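Young Visitors' Pages, Follthorpe Film Museum
Last checked: 10/09/2025

# How Does an Actor Get a Part in a Movie?

When you watch a movie, every person on the screen was chosen by somebody. The work of choosing them is called casting. It begins long before the first day of filming, and it can take many months.

## It begins with the script

A script is the written story of the movie. It tells the actors what to say and where each part of the story takes place. The director reads the script and makes a list of the characters, who are called roles. A large role is a lead. A smaller one is a supporting role. People who walk past in a street or sit in a restaurant without speaking are called extras, or background actors.

Clothes are part of a role too. The costume department reads the same script and starts planning what each character might wear, down to an old sweatshirt for a morning at home. 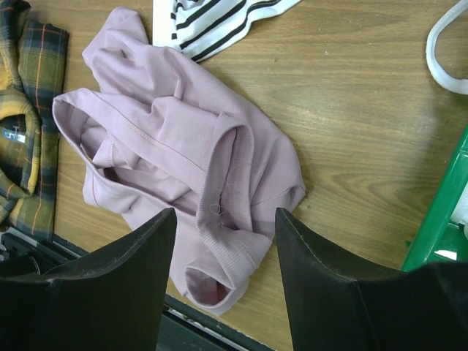
## What a casting director does

A casting director helps the director find the right actors. For the family movie *The Lamp at Gronow*, the casting director was Nathalie Verbruggen. She had to fill 11 speaking roles, and nearly 4,000 people asked to be considered. She and her team looked at photographs and short videos first. Then they invited a much smaller group to an audition.

An audition is a tryout. The actor reads a few pages of the script aloud, often with another person reading the other lines. Sometimes the actor is asked to read the same page again in a different way: more quietly, or as if the character were hiding a secret. This shows the director how well the actor can listen and change.

Actors who do well may receive a callback. A callback is a second audition. At this stage, two actors who would play brothers or friends may be asked to read together.

## Saying yes, and signing

When an actor is chosen, the movie company makes an offer. Most actors have an agent, a person who speaks for them about work and money. The agent and the company discuss matters such as:

- how much the actor will be paid
- how many weeks the actor must work
- where the filming will take place
- which rules everyone must follow on the set
- how the actor's name will appear in the credits

When both sides agree, they sign a contract. A contract is a written promise that the law takes seriously. If the actor is a child, a parent or guardian must take part.

Sometimes an actor says no. The dates may clash with another job, or the actor may not agree with one of the company's rules. The company must then find another person for the role. In *The Lamp at Gronow*, the part of the ferry captain was first offered to Luuk Hoekstra, who was already busy with a play in Wenau. The part went to Cristóvão Vieira.

## Children at work

Child actors have special rules. The rules are different from place to place, but they usually limit the number of hours a child may work in a day. Time for lessons and rest must be kept free. On *The Lamp at Gronow* there were six children in the cast, and two teachers came to the set. Each child had lessons in a quiet room near the costume store, where tops and trousers were kept for the next day's filming.

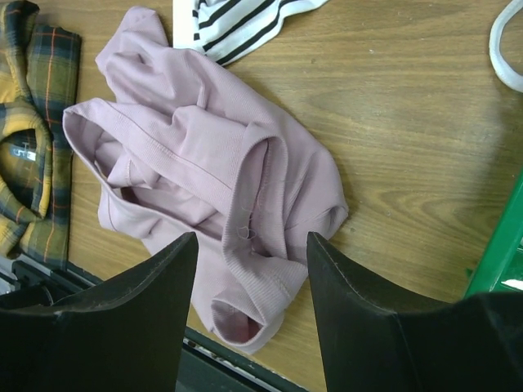 Pin-yu Lo remembers the waiting more than anything else. "I auditioned in September and did not hear for weeks," she told the museum. "Then they asked me to come back and read with Teun Bakker. We had to argue about a boat. I got the part, and so did he, and we argued about that boat for the whole summer."

## Words to know

**Audition:** a tryout for a role.

**Callback:** a second audition.

**Credits:** the list of names shown with a movie.

**Set:** the place where a movie is filmed.

Teachers may request a printed copy of this page at the Vurnell Street entrance.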